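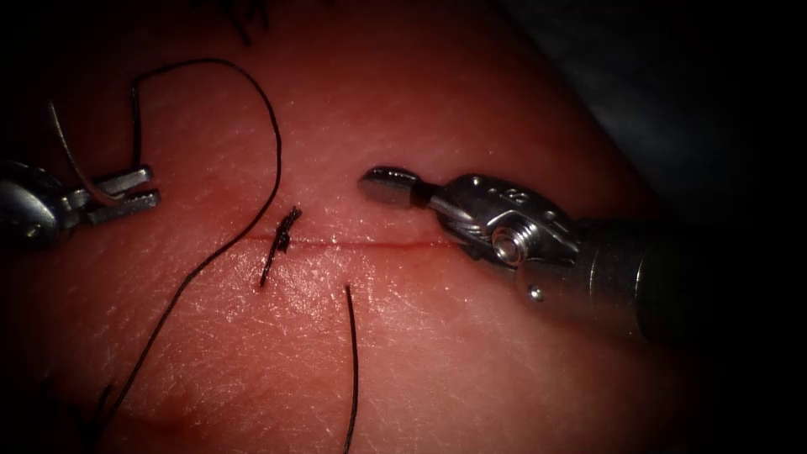
One knot on the cut and a good deal of black thread still to deal with.

Toklow Skin-Type Stitching Pad, with a month on the Prudanside two-arm bench

Best for: workshops and patient people who want to see what a machine can do with a needle and thread
Less good for: anyone hoping to be rid of the mending basket

I run a small alterations and repair shop in Grikville, and I've been sewing by hand for longer than I have been doing nearly anything else, so you can imagine that when customers ask me whether a robot is going to take over the hemming I have opinions. For years those opinions were based on nothing much. In June I took a month's rental of the Prudanside bench (949 dollars, plus a 600 dollar deposit that came back promptly, thank you) and bought a Toklow pad to go with it, and now I have opinions with some evidence behind them.

Let me start with the pad, as it's the thing most of you could buy tomorrow. It's sold for suturing practice, but I'd recommend it to anybody teaching hand stitching of any kind. The pink surface has little creases and pores all over it, and it takes light the way skin does, which my niece found horrible and I found rather charming after the first day. What I like is that it holds still. Cloth slides, puckers, and goes off the side of the table when you sneeze, and if you want to know whether a pair of hands (or a pair of arms) can make a stitch, it helps to take all that away first. You put a slit in the pad, you close the slit, and you can tell at a glance how neat you've been.

I was pleased with how it wears, too. The surface stays reasonably tidy if you don't keep going back through the same hole. Mine developed a ragged spot near one corner that was entirely my doing, from a bad afternoon of trying to work too fast. I'd have liked a heavier base. I ended up putting double-sided carpet tape under mine, and I'd suggest you do the same before you even think about putting a machine near it.

For thread I used Balaskas black, and I'd stick with black or another dark color on this pad. Against the pink you can follow every inch of it, and you'll want to! It's a springy, wiry sort of thread that likes to stand up in big arches when there's slack, and it takes a bit of persuading to lie down. My hands do that persuading without consulting me. The bench has to be told.

Now, the bench. It comes with two slim metal instruments, and you can either drive them yourself from the hand controls or set up a routine and let it have a go. Driving it yourself is lovely. I say that as somebody who expected to hate it. The wrists turn in ways mine stopped turning years ago, the tips are steady, and there's no tremble at the end of a long day. Once I had the feel of it I could bring the two sides of a slit together quite respectably and tie off with a knot I wouldn't be ashamed of. My first knots were fat and fluffy and sat crooked across the cut, but they were knots.

Letting it work alone is another matter. Passing the needle through went better than I'd guessed, once the pad was taped down and the lamp was where the machine wanted it. (It is fussy about the lamp. Move it a hand's width and you may as well start over.) Thread is where the trouble begins. A needle is stiff and stays the shape it was made, while a length of thread takes a new shape every time you breathe on it, and the routine seemed to lose track of the loop whenever it sprang up taller than usual. Some runs it would pick up the tail, wrap it, and pull through as sweetly as you please. Other runs it closed its jaws on air and carried on with great confidence, tying nothing to nothing. I'd go and put the kettle on and come back to find it had finished a very careful imaginary knot.

It's slow as well. I could sew on a whole row of shirt buttons in the time it took to do one stitch by itself, and that's with me having done the setting up, the threading, the taping and the lamp. When people ask about chores, I think this is the part they forget. A torn pocket comes in scrunched up in a grocery bag. Somebody has to shake it out, find the tear, decide whether it wants a patch, match the thread, and press it afterward. The bench doesn't do any of that and the manual doesn't claim it does, so I can't be cross about it, but it does mean my mending basket is exactly as full as it was in the spring.

I did try it on real cloth, a scrap of heavy canvas pulled tight in a frame, and under the hand controls it managed fine. On a cotton lining it was hopeless, and I stopped before either of us got upset.

So would I pay for it? For the pad, yes, happily, and I've since ordered a second one for my beginners, who practice their tension on it before I let them near anyone's coat. For the bench, I'd rent it again for the pleasure of the hand controls, and I can picture it earning its keep in a shop that does very fine, very repetitive work with everything held in place. If you told me I could have one for 500 dollars I'd find the room for it. At the rental price, to do household mending by itself, no, not this year.

A few practical notes if you're tempted. Cut your thread shorter than you think you need, as long lengths cause most of the tangles. Keep spare pads, or at least turn yours around before one area gets tired. Give the bench a table of its own, one that doesn't also have a sewing machine thumping away on it.

Toklow pad: four and a half stars
Prudanside bench, under hand control: four stars
Prudanside bench, left to itself: two stars, and I'd look again when the routines are updated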